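The Peviscombe gallery now holds 1,327 pictures, sorted by subject and not by month. This page belongs to the stitching pages and stays close to the work: thread, stitches and the surface they go into. Wider views of the benches and the storage shelves are on the room pages.

The captions are by Nouhaila Nasr and Liesl Plattner. They are kept short and use the words we use at the bench. "Tail" means the short end of a thread. "Row" means stitches placed one after another along the same line, however many there are.

A few notes for people new to stitching. Place the first stitch slowly and look at it before you place the second. Most uneven rows begin with a first stitch that sits at a slant, and the rest follow it. Pull the thread through in a smooth movement and stop when the edges meet. If the surface puckers, the stitch is too tight — cut it out and put in another.

Keep the tail short enough to see the whole of it, but long enough to hold. Elba Huenchumán teaches people to lay the long end to one side before they pick up the tail, and her groups get fewer tangles. Grip thread near the end when you can. Thread that has been gripped many times in one spot goes flat there and starts to fray.

Ambros Gisler's longer handout on knots has been revised and is kept in the green binder by the door. The old version had the second and third throws in the wrong order, so please recycle any copies you still have. 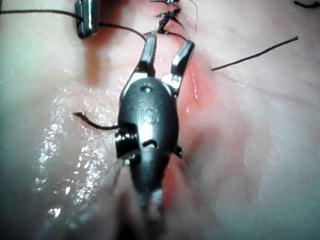
Jaws open over the pink tissue, with a row of stitches near the tip of the left one. A short, frayed piece of black suture lies off to the left. 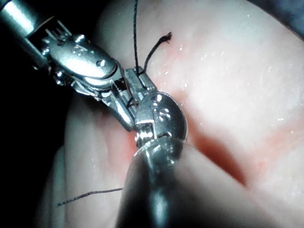 Black suture held between the grasper jaws. A second instrument crosses in front of them.
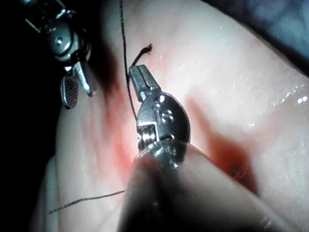

Closed jaws on the black thread. The long part runs up from them and the tail bends to the right, its fibers splayed at the end.
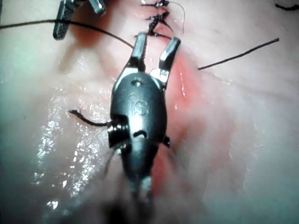
Open jaws just short of the lowest stitch in a short row.

### Stitching: close views

Filed with 11 other sets under the same heading. The first and last pictures show stitches already in place; the second and third show thread being held. For knots, see the page that Engelbert Eberhard put together in December.

Corrections to captions can be left in the book at the front desk. Please write down the page heading and the position of the picture on the page.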